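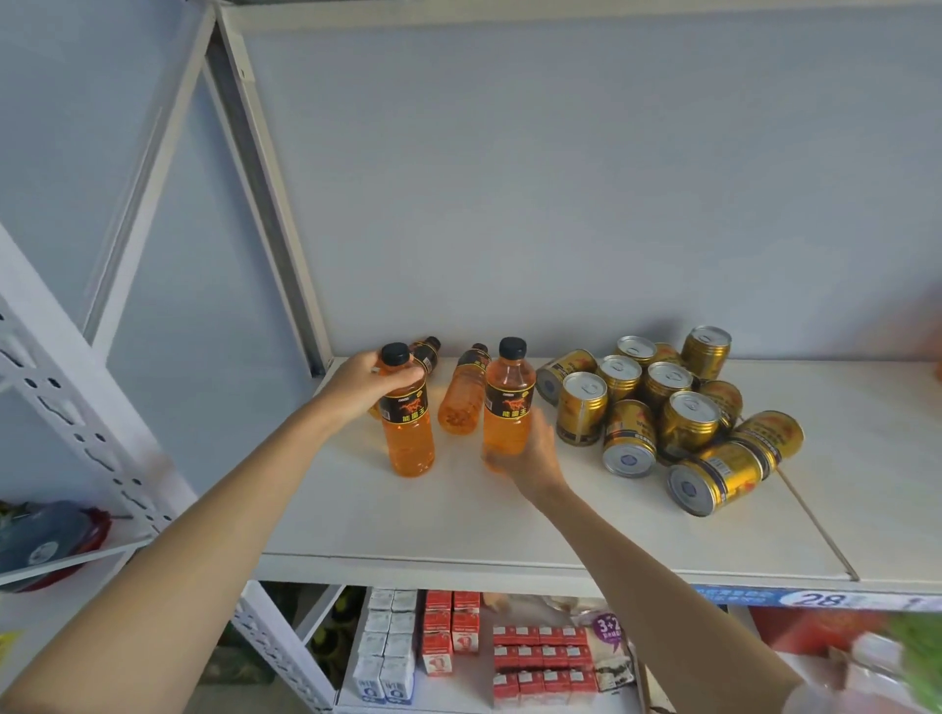 The Zedcombe Historical Reader was issued to the schools of the district in September, in a printing of 3,000 copies, and the Office of Instruction received one complaint. It came from Sawsan Bataineh, who kept a store opposite the upper school. Her letter was written at the counter, beside a white metal shelving unit where bottles of orange drink with black caps stood near one that had fallen on its side, and a ring from some such bottle had marked the second page. She wished to report that Document 54 was incorrect.

Document 54 was a petition of the ferrymen of Endotano, addressed to the governor and signed by 700 persons. The Reader stated that no reply had been given. Mrs. Bataineh stated that a reply had been given, that her great-grandmother had carried it across the river, and that it was in her possession.

The Office assigned the matter to Elibariki Mutiso, Assistant Editor. He was instructed to thank the correspondent and to close the file within five days.

Mr. Mutiso called at the store on the fourth day. The reply was brought to him in a flour tin. It consisted of a single sheet, bearing the governor's seal and one word, which was "Wait."

He read it twice. He then asked whether he might sit down, and Mrs. Bataineh brought him the stool from behind the counter.

His report to the Office requested a second printing. The request was acknowledged the following week, and he was advised that a decision would be made in due course.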